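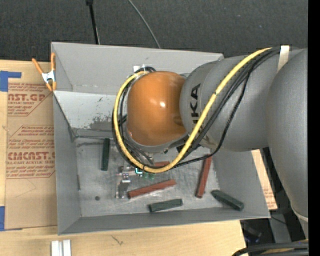 No. 43 | p. 9

**Bread, buses and a very long walk**

I met Wichai Saengthong outside the Totwood library, and he was already talking before I'd locked up my bike. He's just finished walking every street in town, all 3867 of them if you count the alleys (he does), and I wanted to know what on earth got him started.

"A bus," he said. "I missed the last one out to Groltton and had to walk home. I went down a street I'd never seen, and I'd lived here 9 years! I felt a bit silly."

So he bought a paper map, taped it up in the hallway and started coloring in streets with a green marker. His wife thought he'd quit by June. "She was being generous," he told me. "I nearly quit the first week. My shoes were terrible."

I asked about favorites, and he went straight to Timmermans, the old bakery by Brotbridge. He must have passed it 100 times – always on the way to some other street, he swears – and he never once left without a cheese roll. We walked over there while we talked, and yes, I had one too. Go early, they were down to the last tray.

What about the worst street? He laughed and wouldn't name it. "People live there, they'd read this. But it's uphill both ways, and there's a goose."

He keeps a notebook, mostly front doors and odd street signs, plus a page of dogs who've been friendly to him. I got to flip through it on a bench and could have stayed all afternoon. His handwriting is awful, so he read some of it out loud. "Blue door, brass fish, lady gave me plums," went one. There's nothing else on that page.

Next he's thinking of doing Groltton, which has fewer streets and, he says, worse bread. He's bought new shoes. The map is still up in the hallway, and his wife wants it framed.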